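Home | Courses | Handouts | Reading List | Contact
Search this site Go

Household Materials, Unit 4: Plastics in the Kitchen
Filed under: Course Notes, Materials, May 2021
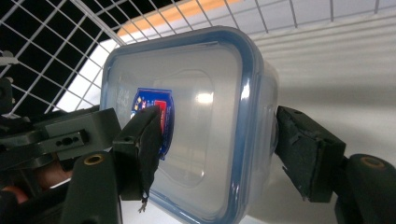 1. Two plastics in one product

Many food boxes pair a stiff body with a softer rim or gasket. The body keeps its shape when stacked. The soft part takes up small gaps and grips the lid. The two usually age at different rates – the seal tends to go first.

2. Why clear plastic turns cloudy

Dishwashers, scouring pads and hot fat all mark the surface. Small scratches scatter light, and the plastic looks milky. Some boxes are made frosted from the start, so haze alone is a poor guide to age.

3. Case: the Kirlow trial

Kirlow tested 137 boxes from two suppliers, Clondo and Conent. Each box was opened and closed 800 times, then filled with water and turned over. Read the Kozłowski report before class, mainly the section on lid fit. Skip the cost tables.

4. Terms to know

Gasket – a soft part pressed between two hard ones.
Creep – slow change of shape under a steady load.
Embossing – raised marks formed in the surface.

5. For next time

Bring one old box and its lid. Write half a page on how the seal has worn.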